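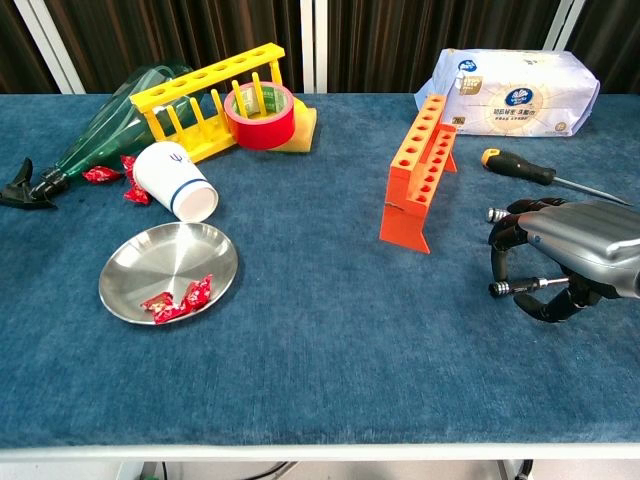
I started making solid perfume because I kept breaking roll-on bottles in my purse, and after the second ruined lining I gave up on glass for good. Solid perfume is just wax, oil and scent, and it sits in a little tin that can bounce around with your keys all day. Mixing it takes over whatever surface you give it, though. My advice is to throw a dark cloth over the table, keep a spray bottle and a sponge within reach, and if you have an old test tube rack, use it for your scent vials (mine holds all the little samples I can't stop buying).

So, the Clastance Solid Perfume Kit! I put it together for people who want to try this at the kitchen counter without ordering from five different shops. I spent most of last October fussing with the wax, which kept coming out either like candle or like lip gloss, and the one in the box now melts down nicely under a warm fingertip.

What you get:

Beeswax pellets, 155 g
Jojoba oil, 188 ml
4 scent blends: Fig Leaf, Orange Peel, Cedar, and Wustance
13 slide-top tins with blank labels
Glass pipette and a stirring stick
Instruction card

Wustance is the odd one. It's smoky and a bit salty, and my sister can't stand it. I wear it nearly every day. If you'd like something sweeter, put a few drops of Orange Peel in with it.

You'll need your own heatproof measuring cup and a small saucepan. Melt the wax and oil together over gently simmering water, take it off the heat, stir in your scent, and pour right away. It sets faster than you think, so have the tins open and lined up first!

The tins come from Plakon and they're a big step up from the ones I used before, which popped open if you looked at them wrong. The lids can feel stiff at first. Rub a tiny bit of wax along the edge and they slide fine.

The kit isn't vegan because of the beeswax. Peadar Mac Giolla, who packs the orders with me, is testing a candelilla version and so far it's too crumbly to sell.

Please patch test on your inner arm before wearing a new blend, and keep the undiluted scents away from kids and pets.

Refills are sold separately. See also: Kavanagh Travel Pouch, fits two tins.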